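**From the test bench – November**

Hello all. Mbali Jacobs here, writing for the small group that looks after the simulation bench at Okside. In the last newsletter I promised to report on the gripper comparison, and several of you have written to ask when it is coming. It is partly ready, so I will share what we have.

The question was simple. We have two candidate gripper models for the Skondenau cell, and before anyone spends money on the real hardware we wanted to try both in the simulator, with the same arm, the same controller and the same camera positions. The first candidate is the one we have used since the beginning. The second is the Trenell model, which has shorter fingers and a different closing speed. Only the first one has finished its full set of runs, 1,643 grasps in total. The Trenell has done 700 and is still going.

Most of my time in the past weeks went into the wrist camera and not into the grippers themselves. When the camera is mounted very near to the hand, the housing takes a big part of the view and what is left for the table is smaller than you expect. I moved the camera model many times before I was satisfied that I can judge the fingers and the surface together.

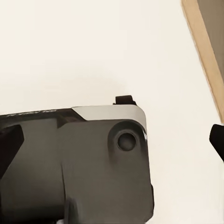
## What we changed in the camera setup

The old position was copied from a drawing that Rivera made for another cell, and it did not suit our arm. We lifted the camera by 6 millimetres and turned it a little outward. It is a small change, but the detector stopped confusing the dark fingertip with a part lying at the side of the table, and this mistake was behind many of our false stops.

We also tried a wider lens. I don't recommend it. The fingers look bent near the borders of the picture, and the distance estimate becomes worse exactly where we need it most. The narrow lens sees less, but what it sees can be trusted.

The colour of the work surface was discussed a lot. For now we keep it pale, so that the dark fingers stand out well from it. I know that the real table in Skondenau is darker and has scratches, and we will need a second series with a surface that looks closer to that one. If someone has good photos of the real table in normal daylight, please send them to me.

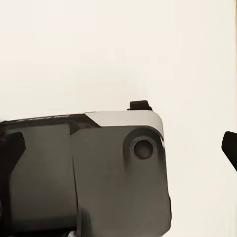
The controller gave us less trouble. Both grippers take the same commands, with one difference: the Trenell model reports that it is closed a little before the fingers have really stopped. If the arm begins to lift at that moment, a smooth part can slip out. We added a short wait in the script and the slips became rare, although the cycle is now longer. I would like to hear from the controller people if there is a cleaner way to do it – maybe reading the motor current, as we did on the old arm.

As for the comparison itself, I prefer not to name a favourite yet. On flat parts the two are very close. On round parts our usual gripper holds better, and on thin ones the Trenell is ahead, as far as its unfinished runs can tell. The remaining runs will continue through the night, and the computer should be free again on Sunday.

If you want to repeat any of the tests, the scripts are in the shared folder under the name "wrist-compare". Please make a copy before you change the camera values. Last month someone saved over them by accident and I had to find the old numbers in my paper notebook.

Questions and corrections are welcome at the usual address, or come to the bench after lunch.

Mbali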